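From: Hannelore Kramer
To: coatings-maintenance list
Date: 8 May 2025
Subject: Re: Touch-up vs. full recoat on painted steel bins

Muthu Rajan wrote:

> We have a set of painted mild steel bins at the Indham site, grey
> two-pack over an epoxy primer. The paint on the sloping sides is going
> wherever parts slide down, and the floors are scuffed all over. My
> supervisor wants them stripped and recoated in June. I would prefer to
> spot repair and keep them in service. Is there a rule for when spot
> repair stops making sense? Also, the supplier (Frerichs) quoted the
> topcoat at 40 microns dry, which seems thin to me. Records for the
> original job are gone.
>
> Muthu

Muthu,

I don't know of a rule that will survive contact with your supervisor, but I can tell you what we did at Urnidar, where we had the same argument two years running.

First, separate marking from wear. A lot of what gets reported as coating damage is material transferred onto the paint from whatever is dropped on it. Wipe a test patch with solvent on a white rag and then look at it under a hand lens. If the film is continuous and the mark comes off or lightens, log it as marking and leave it alone. On our first survey we had logged marking and wear in the same column, and the repair list was far too long as a result.

Second, measure the film. Use a magnetic induction gauge, zeroed on a bare steel sample of similar thickness, and take readings on a grid. Go closer together near seams and folds. Film tends to be thin on an outside edge and heavy in an inside corner, so readings from either will mislead you if you average them in with the flats. Keep them as a separate set – we used a second sheet with the same grid numbers.

Third, find out where you have reached primer and where you have reached steel. Exposed primer indoors, in a dry building, can wait. Exposed steel can wait too, if you can tolerate a little surface rust, but the edge of the remaining paint around it will not hold. Check it with a knife. If it lifts cleanly in a flake, the problem is adhesion and spot repair will only move the failure outward by the width of your patch.

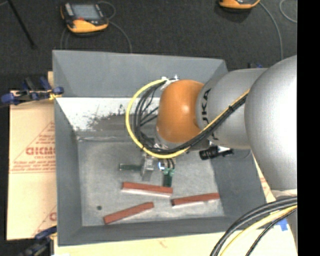 Is 40 microns enough for the topcoat on a sliding surface?
For the topcoat alone it is on the low side, and I would ask Frerichs for two coats at that thickness on the slopes, with the second applied inside the overcoat window on the data sheet.

On the floors I would not bother with the second coat. Impact and dragging will take either thickness off in the same places, and the extra film mostly gives you a deeper step at the edge of each bare patch. If the floor has to be protected, a replaceable liner is the better purchase. Ask for the price of a liner cut to size before you ask for the price of a thicker coating.

On repair against recoat, our practice at Urnidar was as follows. Where the knife test passed and the bare areas were isolated, we abraded by hand, feathered the edges, cleaned, primed and brushed. Where it failed in more than one location on the same panel, we blasted the whole panel. We did not mix methods on one panel. The boundary between old and new film always showed up at the next inspection, and we then spent time arguing over whether it was a defect.

For cost, our last full strip and recoat came to 1,595 per bin including transport both ways, and a spot repair to roughly 370 including labor. Your numbers will differ, but the ratio may be useful. Do include the time out of service in both. Brushed two-pack needs its full cure before anything slides on it, and people tend to count the hours to touch dry and put the bin back into use. We lost one set of repairs entirely that way.

I would also be careful about color. If the original product was Nulisix, the current grey is a different shade and the patches will be plain to see. It makes no difference to performance, but warn your supervisor before the work is done. If you don't know what the original was, do a small compatibility patch first and leave it for the full cure period. Look for wrinkling at the margin.

Two things would help if you can post them: the gauge readings, flats and edges listed apart, and the material of the parts going into the bins. Stamped parts with a burr are a different case from castings, and deburring might be cheaper than anything you can do to the paint.

Regards,
Hannelore Kramer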